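Gripper swap, week two. Notes before I forget them

24/03/2020

Quick one. Well, meant to be quick. I promised a few people a write-up of the gripper comparison and I keep not doing it, so this is me typing it between runs with a sandwich in the other hand. Expect typos.

Short version for people who only read the first bit: the Tirkness jaws are staying on, the Zindent jaws are going in the drawer, and the controller question is still open. Long version follows.

So the setup. Two UR arms, one table, blue parts bins with white liners. The job is boring on purpose. Pick small parts out of a bin, put them in the other one, put them back. Also pick up the bins themselves and shift them around the grid, and that turned out to be the hard part. I laid dark blue tape on the table in squares so I could put a bin back where it started without measuring every time. Took me most of a morning, the tape. Worth it. If you only copy one thing from this post copy the tape.

Parts are whatever was in the electrical drawer. Push buttons, switch bodies, some fat black capacitors. I wanted a mix of shapes that don't sit nicely. Round things that roll, a mushroom head that is wider than its body, blocky switch pieces with terminals poking out. If a gripper can only do cubes I don't really want to know about it.
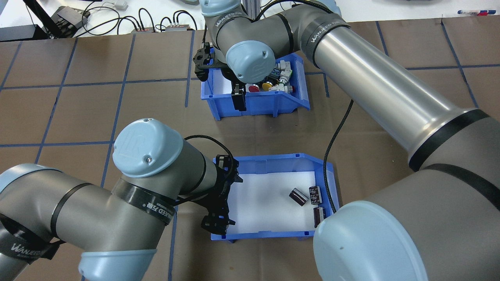
Both arms at the bins. Buttons and switches in the upper one, capacitors in the lower.

Ok. Grippers. Both sets of jaws go on the same black parallel body, so this is a fair fight in that sense, same stroke, same motor, only the fingers change. Zindent first as they were already on.

Zindent jaws – wide, flat, soft pad glued on. Lovely on the switch bodies. You come down, close, it holds, done. On the capacitors lying on their side also fine. Then the mushroom button. The pads want to grab the head, the head is domed, the thing squirts out like a wet bar of soap and goes under its neighbor. I tried coming in lower to get the body and then the pads are too fat to fit between two parts sitting side by side. So you nudge one part to reach the other, and now you are planning two moves instead of one. Did that for a day and a half. Hated it.

Also the pads pick up dust. By the second afternoon they were noticeably less grippy and I was wiping them with alcohol every coffee break. Maybe fine in a clean room. My bench is not a clean room.

Tirkness jaws – narrow, angular, come to a point. Hard tip, no pad. I expected these to lose. They look mean and I figured they would skate off anything round. They don't, mostly. You can get a tip down between two parts, you can get under the head of the button, and you can get right down beside a bin wall and still close. That last one matters more than I thought. A huge share of my failed picks are parts that have ended up against the wall or in a corner, and with the fat pads a part in the corner is just gone till a person comes and fishes it out.

Downside, no give. If you are off by a bit the pad forgives you and the point does not. I dropped the closing force by 18 percent from what I was using before and that sorted most of it, but you have to be a lot more honest about your calibration. I redid the hand-eye calibration twice. Second time was better, first time I had the target upside down. Yes.

Numbers, as I know someone will ask. 2,186 pick attempts total across both sets, logged. 709 of those were the Zindent jaws before I gave up on them, so no, the two halves are not the same size, and no, I am not going to go back and even it up. Of the Tirkness attempts some 163 went wrong in a way that needed me to do something. I don't have the same figure for Zindent since I only started tagging the bad ones properly after the swap. I know. Bad science. It was a lot though. It was enough that I stopped sitting down.

Bin handling then. This is where I changed my mind about what I was even testing.

Original plan was to move a bin by pinching the outer wall. Works if the bin is empty and you go slow. With anything in it the load hangs off one side, the wall flexes, and the bin tips. Mwende Langat had a look over a video call (she has done way more of this than me) and asked why I was grabbing the wall at all when there are thicker bits of plastic to hold. Fair question. I had no answer. So I went around with the wrist camera looking for anything rib shaped, something stiff enough to squeeze with hard tips.

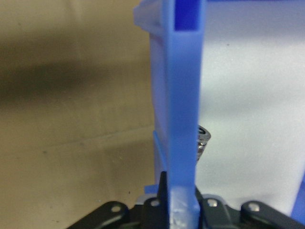
Wrist cam, fingertips closed on the blue rib. One tip each side.

A rib is so much nicer than a wall. Tips go one either side, low down where the plastic is stiffest, and the squeeze goes straight through it. With the pads I could never get in close enough to try. Score one more for pointy.

What I'd watch out for: the plastic marks. Down at the base of that rib it's gone pale and chalky with little chips. Could be my fingers, could have been like that before, I never took a before picture. Take a before picture. I'm going to run the force down another notch and see if a fresh one goes the same way. If it does then I might try a thin sleeve over the tips, heat shrink or something, though that starts turning them back into the pads I just complained about.

Cameras, quick. I have one looking down from above and the little one on the wrist. I went in thinking the wrist one was a nice-to-have. Wrong. From up top the gripper body covers the part at exactly the moment you care, and on the far bin the wrist is bent right over it so you basically see the back of the hand. The wrist cam sees the tips the whole way in. Bad at everything else, mind. Close range only, background goes to mush, no idea where it is on the table. So top one to find the bin, wrist one for the last few centimeters. Two pictures, two jobs.

I did try running wrist only for an evening to save on cabling. Don't. It found a bin, lost it, found the same bin again and treated it as a new one. I turned it off and went home.

Oh and cables. While I'm on it. The gripper cable on each arm has to go somewhere, and I've got straps around the links holding things in place, but you still need a loop at the wrist or the last joint yanks it. Mine are too generous at the moment. One hangs low enough that I worry about it dragging over the lip of a bin. It hasn't yet. Tidy-up is on the list. It has been on the list since we moved the second arm in.

Controllers. This was supposed to be half the post and I've run out of lunch.

I've had the Onuoha box and the Zastau box on alternating days. Both talk to the gripper, both will run the two arms off one script. The Onuoha one is easier to live with. The logging is readable, it boots quick, when it stops it tells you which arm and why. The Zastau one is smoother at low speed, you can see it in the final approach, the tips just sort of arrive instead of stepping in. But the error messages are a number and a shrug. I had one fault code come up over and over that wasnt in the manual at all. Power cycle fixed it every time, and I don't love that as a fix.

For picking parts, I'd go Onuoha. For squeezing a rib with hard tips where half a millimeter matters, Zastau has been kinder. Annoying answer. I want to give them each a full week on the same script with the same jaws before I say anything stronger. Should have that in April if the script behaves.

Few loose ends, no order:

Swap time. Tirkness jaws are a proper pain to change, the screws are tiny and right by the linkage, and you need the gripper most of the way open to get a driver in. Zindent ones come off easy. If you swap a lot that may decide it for you. I don't, so.

Open-front bins are great for people and a bit nasty for arms. The sloped lip is where parts escape. I've started turning all of them to face the same way so at least I know which side to look on the floor.

Liners. White liner was a good call for the overhead camera. Black capacitors on white, easy. The gray and white switch pieces on white, less easy. I might cut one liner from green card and see. Cheap test.

Both arms working at once – still slower than it should be. They wait for each other far too much. My zones are drawn from the tape grid, one column is shared, and they both always want the shared column. Redrawing it tonight maybe.

Someone emailed asking about suction. Not on these parts. There's hardly a flat face on a button big enough to get a cup on, and I don't have the air line over here anyway. Different bench, different post.

If you've run hard tips on soft plastic for any length of time and have an opinion about sleeves, please write to me, the contact page works again. Same if you know what Zastau fault codes past the end of the manual mean. I've got the list of when each one came up and I'll send it to anyone who wants it.

Next run's finished, one capacitor on the floor. Going to go get it.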